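Progress report to the Ifans Fund
Project: Danolel Reading and Homework Room
Report date: 17/09/2018

Summary

The grant was made to turn the back half of the old Tudov library annex into a staffed homework room for children in grades three through eight, and to run it through the first school term. The building work is done. The room opened in August on a reduced schedule and moved to full hours when school started. Spending is within the approved budget except for one line, explained below. We are asking for no new money in this report, but we do ask for approval to move funds between two lines.

Building work

The contractor finished the floor, the lighting and the new entrance door before the end of July. The ramp took longer. The county inspector wanted a shallower slope than the one on the approved drawing, so the lower section was broken out and poured again. This cost us two weeks and pushed back the furniture delivery, which could not come in through the front of the building during library hours.

Painting was done by our own staff over one weekend. We had planned to hire this out and have put the saving toward the ramp. 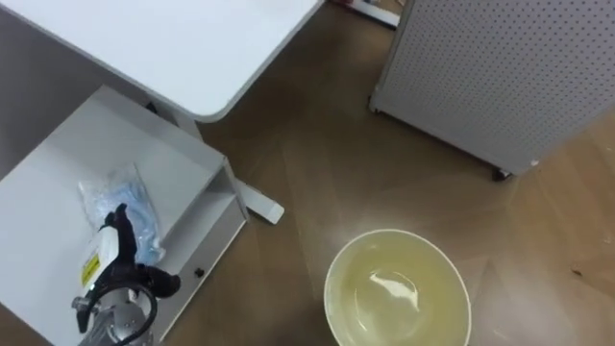

The heating in the annex runs off the library's boiler, and the library has agreed in writing to keep it on until closing time on the evenings we are open. In return we pay a fixed share of the fuel bill each month. The agreement runs through the end of the grant period and can be renewed. We still do not have separate controls for our side of the building, and the room gets too warm in the late afternoon. A quote for a second thermostat has been requested.

Enrollment and attendance

We have 36 children enrolled. The target in the application was 30, so we have closed the list for this term and started a waiting list. Most of the children come from the two elementary schools within walking distance. The middle school is across the river and those students depend on the late bus, which does not run when school lets out early. We have asked the district for the early release calendar so that parents can be told ahead of time.

Attendance was uneven in August. Families were away, and several parents told us they had not understood that the room was open before school began. We will send the notice out earlier next summer and will print it in both languages on the same sheet. Since the start of the term the room has been busy from the first hour, with math the subject children most often ask for help with.

Staffing

Both part-time tutor positions are filled. One tutor has a background in elementary math and the other in reading support. Background checks were completed before either started work. The evening supervisor position was advertised twice, and I have been covering those shifts myself. An offer has now been made and we expect an answer before the next report.

Books and software

The book order was placed with a regional supplier and all but one carton has arrived. The missing carton holds the graded readers for the youngest group. The supplier has agreed to reship it at no charge.

Sign-in and attendance records are kept in Drallix, the same system the library uses. Setup was simple, but the reports it produces count visits and do not count individual children. Until that is fixed we are keeping a paper register as well, and the enrollment number in this report comes from the paper register.

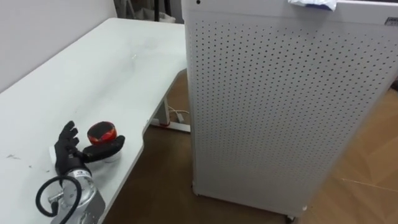
Submitted by: Program Coordinator, Danolel Reading and Homework Room

Budget

The ramp is the only line over budget. The overrun is $980 after the painting money is taken into account. The transportation line is underspent, as the field visit planned for August was canceled when the bus company could not supply a driver. We request approval to move $980 from transportation to building work. The remaining transportation money is enough for the visit to be held in the spring.

The furniture, book and staffing lines are all within their limits. Receipts for everything over $100 are attached, in the order of the budget sheet.

Plans for the next period

Fill the evening supervisor position.
Get a decision on the thermostat.
Hold the first parent evening, with an interpreter present.
Run the reading check for all enrolled children so that there is a starting point to compare with in June.
Settle the attendance report problem with the Drallix help desk, or ask the Fund to accept the paper register for the full year.

The next report is due at the end of the term. Please send any questions on the budget transfer to the program office before then, as the final ramp invoice is being held until we have your answer.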